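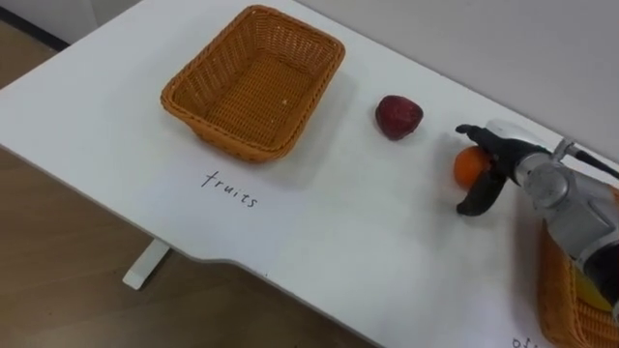 Research Technician, Cell Culture and Imaging
Nechyporuk Laboratory, Department of Cellular Neuroscience

The Nechyporuk Laboratory is hiring a full-time research technician to support a study of inherited epilepsy. The study uses neurons grown from reprogrammed skin cells. Samples come from donors with a confirmed diagnosis and from unaffected relatives, and the lab compares how the two sets of neurons form connections and fire. The position is funded for two years, with renewal dependent on continued grant support.

The technician will maintain 20 stem cell lines, carry out neuronal differentiation, and prepare plates for electrical recording and microscopy. Cultures need to be fed on a fixed schedule, and weekend work is required on rotation. The technician reports to Hiyori Sugawara, who manages the culture facility, and works closely with the recording group under Murali Nair.

Duties
- Thaw, expand, freeze, and bank cell lines under written protocols
- Run monthly contamination tests and send samples for chromosome analysis
- Fix, stain, and image neurons; log all images in the Nurkora database
- Keep the freezer inventory, currently 853 vials, up to date
- Order media and plasticware

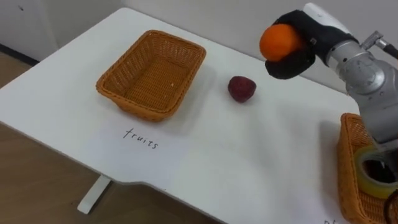 Applicants must have a bachelor's degree in biology, biochemistry, neuroscience, or a related field, and at least one year of hands-on work with mammalian cell culture. Sterile technique will be assessed in a short bench test at interview. Experience with stem cells, calcium imaging, or multi-electrode arrays is useful but not required. Basic skill in Python or R is an advantage.

Training in differentiation takes 8 weeks and is given in the lab. During this period the technician works on unaffected control lines only. Donor records are coded, and laboratory staff have no access to names or medical files. Human subjects and biosafety training must be completed before any work with donor material.

The post carries standard staff benefits, including health coverage and tuition support. Salary depends on experience and follows the university scale for technical staff.

To apply, send a resume, a cover letter of no more than one page, and contact details for two references to Katherine Yupanqui in the department office, Room 116. Quote "Technician, Cell Culture" in the subject line. Review of applications begins in February and continues until the position is filled. Questions about the recording work may be sent to Murali Nair.

Recent postings
Postdoctoral Fellow, Synapse Imaging
Data Manager, Nurkora Database
Graduate Rotations in the Pledier Group
Animal Care Technician, Evening Shift
Call for Healthy Adult Donors, Skin Biopsy Study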